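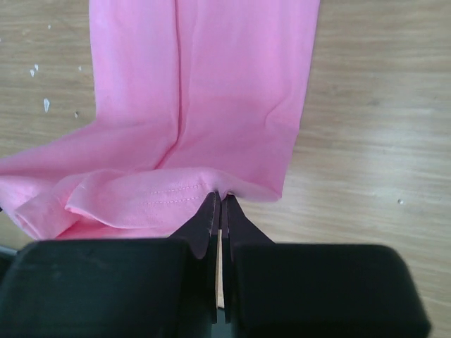

4. Folding and Storing Soft Garments

This section covers cotton and cotton-blend clothing: T-shirts, long-sleeved tops, sweatpants, pajamas and children's wear. For shirts with stiff collars, see Section 5. For knitwear, see Section 6.

4.1 Before you start

Set up the Stevley folding table as described in Section 2 and check that both leg locks have clicked. You can also use any flat table at waist height. A bed is too soft and the folds will not stay square.

Wipe the tabletop and let it dry. Run your palm over the surface and along the edge. Rough spots in wood will pull threads out of a soft fabric.

You will need:
The garments, fully dry
The Flakura folding board (supplied)
Storage bins, small or large
Labels

CAUTION: Do not fold garments that are still damp at the waistband, cuffs or pockets. These parts take longer to dry than the rest of the cloth. Damp items stored in a closed bin will smell within a few days and may mildew.

4.2 Flattening the garment

1. Lay the garment on the table with the front facing down. Point the neck or waistband away from you.
2. Pull out any sleeves or legs that are bunched up or turned inside out.
3. Unroll the hems and cuffs. Cotton hems with a double row of stitching tend to roll over in the dryer. Pinch the hem at the seam, pull it gently toward you, and press it flat with the side of your hand.
4. Smooth the cloth from the center out to the sides. Small wrinkles can be left alone. Deep creases should be shaken out or steamed now, as they will set harder in storage.

Note: Always pull on a seam or hem. Pulling on a single layer of cloth stretches it out of shape, especially with lightweight jersey.

4.3 Folding pants

1. Fold one leg over the other so that the inside seams line up. You should have one long strip with the seat seam sticking out to one side.
2. Tuck the point of the seat seam in to make a straight edge.
3. Place the folding board on the strip, with its short edge against the waistband.
4. Bring the hems up over the board to meet the waistband.
5. Slide the board out and fold in half again. For small bins, fold in thirds.

Elastic waistbands can be left slightly gathered. Do not stretch them to match the width of the board.

4.4 Folding long-sleeved tops

1. Center the board on the back of the garment, just below the neckline.
2. Fold one side in over the board. Lay the sleeve straight down along the fold with the cuff pointing at the bottom hem.
3. Repeat on the other side. The second sleeve should lie on top of the first without crossing it.
4. If the cuffs extend past the bottom hem, turn them back up.
5. Fold the bottom hem up to the neckline and slide the board out.

Note: If the finished fold is thicker on one side, the sleeves are probably bunched. Open it up and repeat from step 2.

4.5 Filling the bins

Stand folded garments on edge in the bin with the last fold facing up. Leave enough space to slide your flat hand in at one end. If you have to push the lid down, take something out.

Put dark and light items in separate bins for the first few washes. New red, navy and black cotton can leave color on paler cloth even when dry.

Label the short side of the bin. The label holder takes the standard card, part number 239. Write the size and the season first and the owner's name last.

CAUTION: Do not stack more than 2 large bins on the Trondirano shelf unit unless it has been fixed to the wall (see Section 3).

4.6 Problems

Folds come open in the bin. The bin is too empty. Use a small bin or add a divider.

Sharp crease down the middle of a leg or sleeve. The garment was left folded lengthwise for a long time. Hang it overnight or steam it from the inside.

Hem will not lie flat. Dampen the hem, press it with a warm iron along the stitching, and let it cool on the table before you pick it up. Check the care label for the iron setting first.

Board catches on the cloth. Check the edges for burrs. Replacement boards can be ordered using the form in Section 8.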